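October, evening, tea going cold beside me

I meant to be in bed with my book by now, but I've had such a nice muddly sort of day that I want to get it down before it goes. The short version is that I finally did the dresser drawer. The long version is going to take me at least a page and I don't care, I've got a new pen.

It began with the sticky tape. I wanted to wrap a little something for Mitsuko Hayashi next door (her daughter has just moved out and she's been rattling about in that house, poor love, cooking for four out of habit and bringing us the rest) and I went to the drawer for the tape, and the drawer wouldn't open. It got as far as the width of my hand and stopped. I could see a ruler wedged across the back like the bar on a castle door. I poked at it with a wooden spoon, then with a knitting needle, then I sat on the floor and spoke to it quite firmly, and in the end I took out the drawer below and pushed from underneath, and out it all came in one great whoosh, buttons and birthday candles and all.

Well, once it's on the carpet you can't very well put it back, can you? I did think about it. I had a piece of toast and thought about it some more.

We have been in this house 19 years and I don't believe I have ever seen the bottom of that drawer. It's lined with wallpaper from the back bedroom, the yellow stripe we had before the damp, and I came over quite sentimental about it and then noticed what had leaked on it. Cough mixture, I think. It had set like toffee. Out came the wallpaper, in went a clean bit of brown paper, and I was so pleased with the look of it that I nearly didn't want to put anything in at all.

I carried everything to the table in the washing-up bowl, two trips, and then it seemed silly to stop at the drawer when there was all the other stuff that collects on top of things. The shelf by the bathroom door had been getting on my nerves since the summer. So had the windowsill on the stairs. By eleven o'clock I had the whole lot on the table and nowhere to put a sandwich.

My system, which I made up as I went along, was to have one place for things that get used, one for things that are lovely but have no purpose whatever, and one for things that made me say "what on earth". The third was the biggest by dinner time. There was a key with Villodum stamped on it that fits nothing we own. I went round the whole house trying it, including the piano. There was a receipt from Omoregie's, the shoe mender's, for a pair of boots I'm almost certain I never went back for. And a hinge! Just the one hinge, wrapped up in tissue as if it were a christening present.

I also turned up two pieces of the harbour jigsaw, both sky. It was 1000 pieces, that jigsaw, and we did it over that wet Christmas and blamed the dog for the gap. I owe him an apology. I gave him a bit of cheese instead and he seemed to think that covered it.

The clear box was the best idea I had all day. I'd been using it for seed packets, which can perfectly well live in a biscuit tin, and the good thing about a see-through box is that you don't have to tip it out every time you want one small thing. I put the soft bits and ribbony bits in first, and straight away they wound themselves round everything else. I wish I knew how ribbon does that. I've never once put it away in a tangle and never once got it out in anything else. The box was full long before the table was clear, so then it had to be taken out and thought about again, and I'll admit my thinking was not at its sharpest after the second slice of Mitsuko's ginger cake.

The chick stays, by the way. I know I said plush toys were to go to the Jernura Road sale, and I was very strict about it at breakfast, but it has bunny ears and a lavender scarf and I am only flesh and blood. I sat it at the back where it could keep an eye on things. It can go on the landing windowsill afterwards.
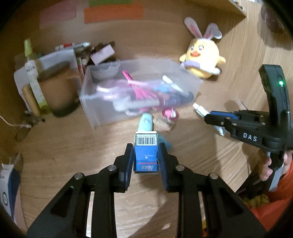
Where do you put the small things that don't belong with anything else? In the box with whatever you would be looking for at the same time, and if you can't think what that would be, leave them on the table overnight and see whether you miss the space more than the thing.

My mother used to say something very like it, only she said it about husbands as well.

The bottles were easier. Anything you spray and anything you squirt can stand up together near the sink, and then at least when there's a spill I shan't be hunting along three different shelves. Boxes I'm keeping in their boxes for now, even the ones that are mostly cardboard. I know I'd get more in if I took things out of their packets, but then I lose the instructions, and I am someone who needs the instructions. Pouches are a worry, I do seem to gather them. Every pouch turns out to have a smaller pouch in it, or a single hairgrip, and you feel you can't throw out a hairgrip.

About four the light went and I put the lamp on, and it was really very cosy, with the radio murmuring away and the rain starting on the porch roof. I had a good long spell of simply picking things up and putting them down again. I don't suppose it counts as tidying but I enjoyed it more than anything else I've done this week.

Mitsuko came round for her present at half past five and I had to confess I'd never wrapped it, what with one thing and another. I gave it to her in a paper bag. She laughed till she had to sit down, and then of course she started looking through the "what on earth" pile and found a use for nearly all of it. She's taken the hinge. She has a cupboard door that's been hanging by its fingernails since spring.

The drawer now opens and closes with one finger. I've been in to do it several times this evening just for the feeling.

Still to do: the stairs windowsill wants a wipe, the seed packets want a tin, and I must ring Omoregie's in the morning about those boots, though I shall feel a fool. And I never did find the sticky tape.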